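Clothes sizes at the Marnham group

Our Saturday swim in Marnham has its own small problem, and I want to write it down before the next one. Three women told me this month that they stay at home only for the reason that they have no costume in their size. The shop at the pool stops at size 18. When one of us asked for a 26, the assistant answered that perhaps she should come back "when she is ready". She was ready. She had her towel in her bag.

I have heard such sentences all my life, and I still don't have a quick answer for them. What I can do is to make a list of places which sell larger swimwear for less than 50 pounds, and where one can try it on in a private room. So far I have two - Derketti by post, and the market in Pidwood.
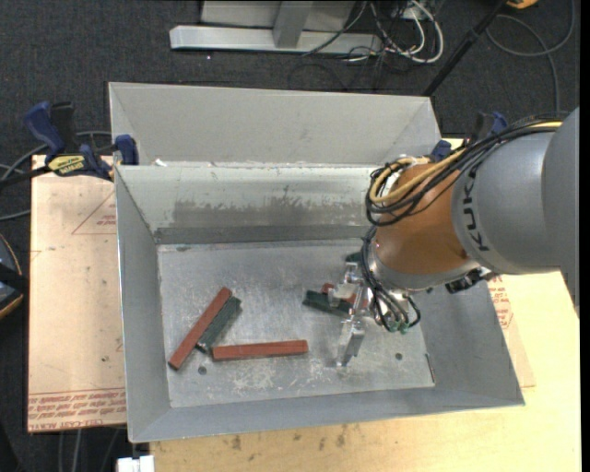

Chidubem Tijani wrote to me that a list is good, but that the pool should also hear from us, and that men need it as much as women. He has worn the same football shorts in the water for years and is tired of being asked about them.

I agree with him. I will write to the pool manager, and everybody who wishes can sign. Please send me also your shops, with the largest size they keep in stock and not only the one on the website.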